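Javix Open Day – Progress Report to the Rinar Fund
December 2, 2019

Dear Mr. Miranda,

The open day is behind us and I'm still smiling about it! We had 262 people through the door, well past what we had planned for, and a good number of them were kids who had never stood next to a working robot arm before (their parents were just as bad, to be fair – we had trouble moving people along).

As agreed in October, the main demonstration was picking up everyday household things. We ran it at 2 tables, with a tray on each, and visitors could ask for the next item. The can was the big favorite. It is low and squat, so there isn't much for the fingers to close on, and people leaned in every time someone called for it.
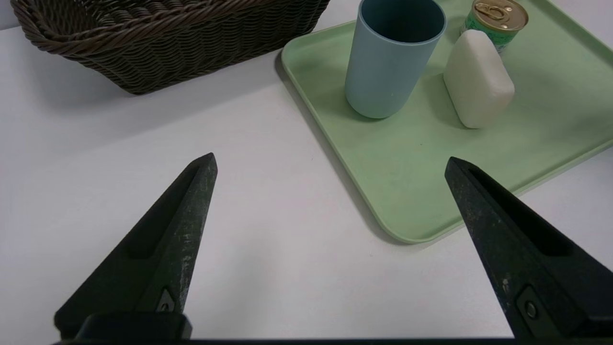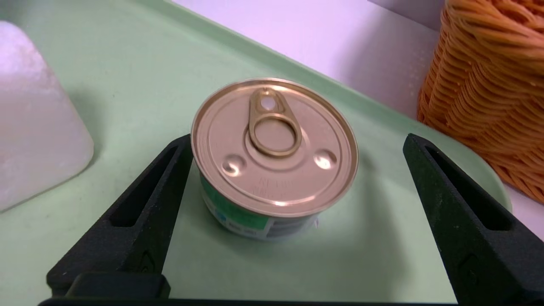 Eliseo Palacios
Demonstration lead, Javix

Brian Mabula ran the talks and kept them short, which went down well. The question we heard most was how the arm knows where to stop. We need a better answer to that one, with a drawing people can take home. Emmanuel Muriithi has started on it.

On spending: the printing came to 500 dollars, all inside the outreach line. The table rental has not been billed yet, so I will send that figure separately.

We also had 9 teachers sign up for a school visit, and the Owino school would like to go first. I'd love to say yes to every one of them, but we have a single van and the arm takes a morning to set up. Could we talk about moving part of the spring travel money forward? A short call would do it. The fingertips are getting worn too, and I would like to order a spare pair before we go on the road.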